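We use cookies to remember your settings. Accept | Manage

Old office PCs get a second look in Mumholm

Wednesday, March 23, 2022
By Robel Mekonnen

I'll admit I only went down to the Mumholm repair room for the free coffee, and then I stayed all afternoon looking into the insides of desktop computers! The room has taken in 42 retired office machines since January, most of them from the old Marchand building, and the plan is to get as many as possible back onto desks before summer.

The first job on every one of them is memory. You take the side off, lay the case down, find the long black slots and see what you've got. In plenty of these you've got nothing at all – somebody pulled the sticks before the computers were given away and left the processor sitting there in its socket.
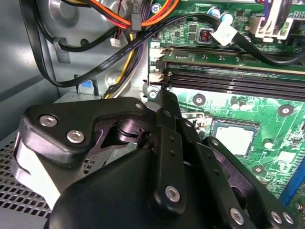
Trisamholm wrote in after our last item to say that pulling the memory is what any sensible office does, that sticks are small and easy to reuse, and that people who want a free computer should expect to buy their own. Fair enough, I suppose, though I know a few families on my street who would have no idea what to buy.

And that's the tricky bit. Older boards are fussy about what goes in them, and a stick from the wrong generation won't even fit (the notch is in a different place, so please don't lean on it). The repair room has a shoebox of donated memory sorted into sandwich bags, and every bag has a strip of masking tape with the type written on it. I was put on shoebox duty for an hour and got pretty fast at it, if I may say so.

Then there's the cleaning, the part I liked best. Dust gets into everything, and a soft brush and a bit of patience go a long way on a green board full of tiny parts. Coin batteries get swapped too. They cost next to nothing, and a dead one means the clock is wrong every single time you switch on. 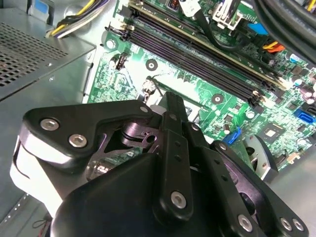 Mumholm Repair Club – Computers and Electronics Group

The money side is better than I expected. The winter raffle brought in $3,779, and the group has set aside part of it for memory and for small drives from Ilik, the parts shop by the bus station. A finished computer with a keyboard and mouse will go for $50, or for nothing if a school or a family asks and the group can manage it. There's already a waiting list, and it has grown to over 5 pages in the green notebook by the door.

If you'd like to help, you don't need to know anything going in. I didn't! You'll learn to touch bare metal on the case before you reach inside, to hold a stick by its edges, and to open the little latch at the end of the slot before you push. It should go in with a click, and the latch swings back up by itself. 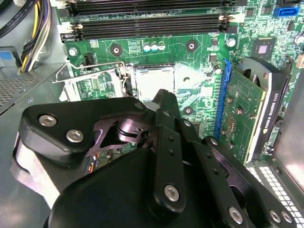

After that it's a first start with the cover still off, and a look at whether the computer counts all the memory it's been given. If it doesn't, out comes the stick and you try the next slot along. Mine took three tries, and I cheered loud enough that people looked up from the toaster table.

Memory is what they're shortest of right now, so have a look in your drawers at home. Loose sticks can be dropped at the repair room any time it's open, in a bag or an envelope, with your name on it if you want the bag back.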